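Small Stages Board > Reviews and Reports > Toprak at the Butano

Thread: Toprak at the Butano – who has seen it?

plorkfan
Posted 4/4/26

I went to see Toprak at the Butano last night and I would like to read what other people think of it. For those who do not know the play, it is a comedy about two sisters who inherit a village bakery and cannot agree if they should sell it. It runs two hours and a little more, with one intermission.

I must say first that English is my third language, so perhaps I missed some of the jokes. But I laughed very much in the first act. The older sister is played with a completely serious face, and she becomes funnier each time she refuses to smile. There is a long argument about a bread oven that is the best comic writing I have heard on a small stage for years. The audience began to clap before it was finished.

The second act is another matter. The cousin arrives from the city, and he sings. I counted four songs, and for me only the first one belongs in the play. After the third song the man next to me looked at his watch, and then I looked at mine.

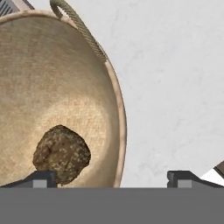
I also want to mention the sound. In row G I could hear the piano very well and the singers not so well. It may be better near the front. The piano stands at the left side of the stage and it is a very loud piano.

Tickets were 89 for two people with the programs included. I think this is fair for a house with 200 seats, but I would be glad to know if others agree.

posside_row_c
Reply

I was there on the opening night and I do not agree about the songs. The third one, the slow one about the train, is the moment when you understand why the cousin came back. Without it he is only a clown. My wife cried a little, and she does not cry at comedies.

About the sound I have no complaint, but as my name says, I always sit in row C.

matinee_only
Reply

Did they keep the scene with the goat? When the Plorkitz company did this play, there was a goat costume with two actors inside, and it was the only thing people spoke about afterwards.

plorkfan
Reply

No goat! There is only the sound of a goat from behind the stage, and the sisters look in that direction. I did not know there was supposed to be a goat. Now I feel a bit cheated.

matinee_only
Reply

Then they have cut it, and I will think twice before I buy a ticket. The goat eats the contract of sale at the end of act one. How do they explain that the contract is lost?

plorkfan
Reply

The younger sister puts it in the oven by mistake, together with the loaves. I thought it was well done. She opens the oven door, she closes it again, and then the lights go out.

upper_circle
Reply

I prefer the oven, to be frank. I saw the Plorkitz version also, and the goat got a big laugh, but afterwards the actors had to wait until the audience was calm, and the last lines of the act were lost. With the oven you hear every word. Also the title means "soil" in Turkish, and the play is about land and flour and what grows. A man in a goat suit takes you far away from this.

matinee_only
Reply

A man in a goat suit is why I go to the theater.

upper_circle
Reply

We will not agree then, and this is fine.

On the songs I am between the two of you. I would keep the first and the third. The second one has the same melody as the first, only faster, and the last one repeats what the sisters said to each other five minutes before. If they took out these two, the evening would be shorter and the cousin would lose nothing.

posside_row_c
Reply

The last one is a finale. A finale is permitted to repeat things.

upper_circle
Reply

It is permitted, yes. But I had a bus to catch.

newtothis
Reply

Hello, this is my first message on the board. I have a practical question. My mother would like to see Toprak, but she cannot climb many stairs. Is there a way in without steps? On the website I found only a telephone number, and when I called, it rang and rang.

posside_row_c
Reply

Welcome! Yes, use the side door, next to the bicycle stands. It is on the same level as the street, and you come in beside row A. You must tell the box office before, so that somebody opens it for you. They answer the telephone only in the afternoon. The restrooms are also on that level – the bar, unfortunately, is upstairs.

newtothis
Reply

Thank you, this helps me very much. Is there any bad language? She is not easily shocked, but I would like to know it before.

plorkfan
Reply

There are a few strong words in the bread oven argument, and one joke about the priest that my own mother would not like. Nothing worse than this. If she likes quarrels between sisters, she will be happy.

upper_circle
Reply

One more thing for those who are deciding. In the program it is written that the same cast will play it again in August, outdoors this time, in the courtyard behind the Posside hall. I suppose the piano will be less loud in the open air. I may go a second time to check this, and to see how they manage the oven when there is still daylight and they cannot turn the lights off.

matinee_only
Reply

Outdoors they could have a real goat. I am going to write to them.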